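Kerard to Drop Plastic-Coated Gift Wrap From Curbside Paper Collection

Residents of Kerard will no longer be able to put plastic-coated gift wrap, metallic paper or ribbon in their curbside paper carts beginning in October, under a revised materials list released by the city's solid waste division.

The change brings the city's rules into line with the intake specification at the Trolum sorting plant, which handles all paper and cardboard collected in Kerard and two neighboring townships. Plain, uncoated wrapping paper will still be accepted, provided tape and bows have been removed.

Caoimhe Lynch, materials manager for the solid waste division, said the previous list dated from a time when the city sent mixed paper to a different buyer with a looser limit on contamination.

"The old wording said 'wrapping paper' and left it there," Lynch said. "People read that the way anyone would. The product category has changed a good deal, and a lot of what is sold as paper now has a film on one side or is film all the way through."

Coated wrap causes two separate problems at the plant. The first is mechanical. Long, flexible items such as ribbon, string and strips of film wind around the rotating shafts of the disc screens that separate flat paper from containers. As material builds up on a shaft, the gap between discs narrows and the screen begins to send paper to the wrong side. Crews have to lock out the line and cut the material away by hand.

The second problem is in the pulping stage. Uncoated paper breaks down in water into fibers that can be screened and formed into new sheet. A polymer layer does not break down in the same way. It separates into flakes that must be screened out, and any fiber still bonded to the flakes is lost with them. Metallic finishes and glitter add small particles that can pass through coarse screens and show up as specks in the finished product.

Emiko Hirano, operations engineer at the Trolum plant, said the mill that buys the plant's mixed paper bales checks each load on arrival and can reduce the price or refuse the load when too much non-fiber material is found.

"A bale is graded on what is in it, including the small part of it that should not be there," Hirano said. "Gift wrap is light, so it does not look like much by weight. It is spread through the bale, though, and it is difficult to pull out once the bale is made."

Hirano said optical sorters installed on the container line are not used on the paper line, where removal of film is done by air separation and by hand. Air separation works well on loose bags but less well on coated sheet, which is close to ordinary paper in weight and stiffness.

The division is recommending a simple check for residents who are unsure about a particular roll. A sheet that stays crumpled when squeezed into a ball is generally paper. A sheet that springs open again is likely to be film or to have a film layer. A second check is to tear a corner: uncoated paper tears with a rough, fibrous edge, while coated stock tends to stretch or tear cleanly. Neither check is exact, and the division advises putting doubtful pieces in the trash cart.

Tissue paper is a separate case. Plain tissue is fiber and is not harmful to the line, but the fibers are short and have little value to the mill. It will be accepted under the new list when it is free of glitter and foil printing.

The revised list will be mailed to households with the fall collection calendar. Apartment buildings served by shared dumpsters will receive replacement labels, which the hauler, Kuusk, will attach during regular pickups. Printed copies will also be available at the service counter in city hall and at the Elham drop-off center.

No fines are attached to the change. Carts found to contain coated wrap or ribbon will be tagged with a notice explaining the problem and emptied as usual. A cart tagged repeatedly may be left unemptied until the material is removed, a rule that already applies to plastic bags and garden hoses.

The division reviewed the option of collecting coated wrap separately but found no buyer within a reasonable hauling distance. Film recyclers contacted during the review take polyethylene bags and stretch wrap, and most decorative film is made from other polymers or from layers of more than one. Mixed layers cannot be separated economically at the volumes a city of Kerard's size produces.

Reuse remains the main alternative. The Elham center keeps a shelf for clean, reusable household items and will take folded wrap and rolled ribbon in good condition. Schools and day care programs may collect from the shelf during normal hours.

The following summary is taken from the revised list.

Accepted in the paper cart: plain wrapping paper without a coating, kraft paper, plain tissue, greeting cards without foil or glitter, paper gift bags with the handles removed, flattened gift boxes.

Not accepted in the paper cart: plastic-coated or vinyl-type wrap, metallic and foil paper, cellophane, glittered paper or cards, bows, string, and ribbon of any material or length.
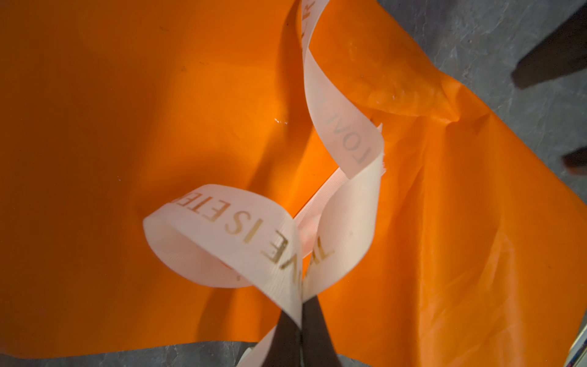

Collection Days and Cart Placement

Collection routes and pickup days are not affected by the new materials list. Paper carts should be at the curb by 6 a.m. with the lid closed and the handle facing the house. Flattened boxes that do not fit in the cart may be tied in a bundle no more than 3 feet long and placed next to it. Questions about a missed pickup should go to the hauler; questions about the list go to the solid waste division.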